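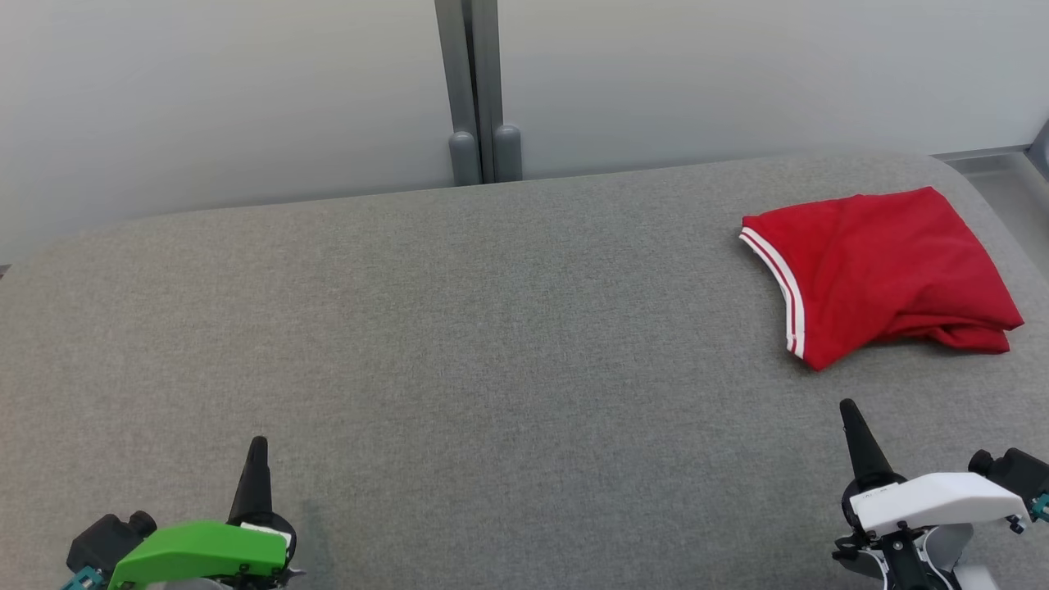 **Monday, folding bench**

Gray cover back on the padded top. Nap is even apart from a faint darker smudge; Nandi to try the lint brush before solvent.

Red piece with white stripes logged as item 7. Fold standard per Vesna – striped edge to the left, straight edge at top. Weight not taken, scale is at Skeltdale until Jaxon collects it.

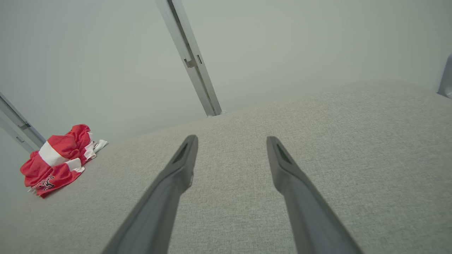
*Item 7, bunched. Lettering or a logo in the folds, not legible.*

Fiber content still to check. Next: item 8, same bench.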